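Sorting Before the Move: Notes on a Pair of Tables
September 11, 2026

Readers of this site will be aware that the household is relocating from Surnlow to Flendville before the end of September. The inventory opened at 619 entries. It now stands at 200, and the following remarks concern the method by which that reduction was achieved.

All sorting takes place on two cream-colored tables, pushed together end to end. The far table is reserved for articles whose destination has not been decided. The near table is for articles under immediate review. Nothing may remain on the far table for more than 24 hours — a rule adopted after the first week, when a single box of kitchen goods held up the work for three days.

Toys have proved the most difficult category. It was resolved that they should be kept together in one yellow container, and that whatever could not fit would be offered to the Brunet Street exchange. To date, 163 articles have gone there, most of them puzzles and books.

Footwear is assessed in pairs. A single shoe is held until its partner is located, and is otherwise discarded.

Rolled items are not to be folded under any circumstances. They will travel in the long cartons ordered from Flanosero, which were delivered on time but without the end caps listed on the invoice. A replacement set has been requested.

The far table was due for clearance by evening, with the patterned blue roll to be packed first. 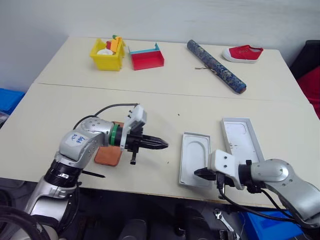
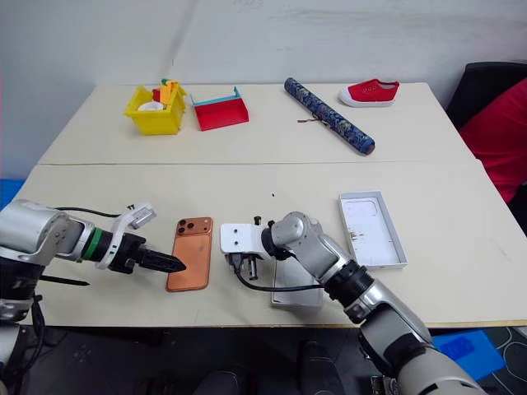 Both views: the yellow container of toys, the blue roll and the red canvas shoe on the far table.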